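Home Articles Issues About Contact

Rosemarie Nolte
January
Shares 269 Comments 2

4.2 Conduct of contact trials

The rules in Section 3 were applied to a planar pushing task on a fixed tabletop cell. Every operator received the same written procedure, and no trial was accepted into the set without a completed log entry. The entry records the tool fitted, the speed limit in force, the block the operator intended to move, and any manual stop.

Three rules governed contact between tool and workpiece. The tool had to be a plain rod with no sharp edge at the tip. The first touch had to be made at reduced speed — full task speed was allowed only after contact had been confirmed by the operator. Hands stayed outside the table area while the drives were enabled, even when a block had to be set upright again. The block set mixes shapes and colors so that an instruction can name a piece without giving its position (Figure 3).
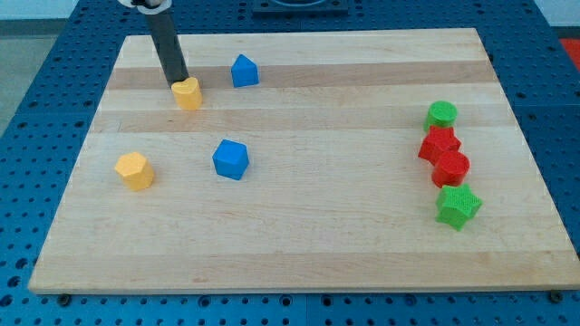

Figure 3. Rod tip in contact with the yellow heart-shaped block. Eight blocks in four colors are on the board.

Of 1,349 trials logged under the procedure, 1,039 were accepted. Around 269 were rejected for incomplete entries, most often a missing speed limit. The remainder were set aside after a manual stop and reviewed separately. We did not repair entries after the fact. A log completed from memory was treated as missing, and the trial was run again under a new number.

Clusters of blocks caused the most disagreement between operators. When two pieces touch, a push on one may move the other, and the original wording did not say which piece should be logged. The revised rule requires the intended block to be named before motion starts. Any other block that moves is entered as a secondary contact. Operators found this slower, but the two reviewers then agreed on all but a few entries.

4.3 Changes to the written procedure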